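Keltent, 26 Feb 2019

The open day at the boundary mission began with a speech on transparency, delivered behind a closed door. When it opened, Damir Golob led us along the line between Keltent and Rondasia, which at this point is a ditch. He has monitored it for seven years and speaks of it warmly. Both sides claim the ditch; neither will clear it. 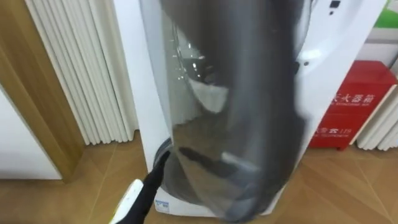
Can villagers cross to see their relatives?
With a permit, which takes 60 days and is valid for two.

Lunch was soup. The Rondasian delegate praised it as a Rondasian recipe, and the Keltent delegate put down his spoon. Talks resume in August, at a venue to be agreed. Golob walked us back to the bus and asked us to sign the visitors' book, of which there are two.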